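Subject: Re: [flurnen-club] Towel task, numbers before the January meet

On the list, the Ulance group wrote:
> We have 198 clips of the green cloth so far and the folding policy
> still grabs at bare table. Is anyone collecting with the hand-held
> grippers, and do you start with the jaws open or already on the cloth?

Start open, with the jaws well apart and the cloth flat. We did it the other way for most of the fall and the model never learned the approach. Our current set is 1525 clips, of which 1319 passed the check script. Most of the rejects were people starting too late. 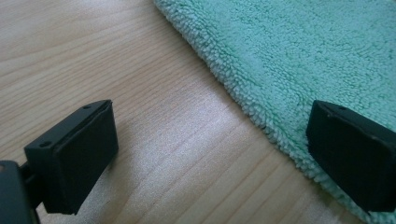
The other thing is where you come in. Aim for the border of the cloth and let one finger go over it while the other stays over the wood. If both fingers are in the middle of the pile you end up pinching a random wrinkle, and the next step in the fold has nothing to line up with.

We also vary how the cloth lies between clips. Turn it, slide it toward a corner, leave more bare table in view.

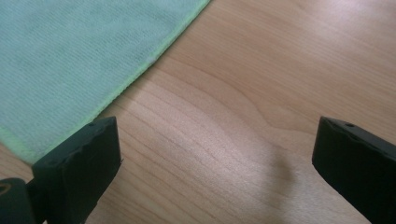

Jaws open, cloth flat, hem running diagonally.

For the pinch itself, close all the way and then move. Fast moves blur the cloth badly, and the Vunach script throws out anything with too many blurred frames — you can raise the limit in the config, but I would slow down instead.
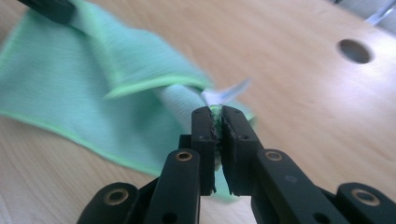
Check your jaw pads for lint while you are at it. Ours go to the Jatoi bench for cleaning every 2 sessions.

I can upload the config to the club folder tonight if Ulance wants it.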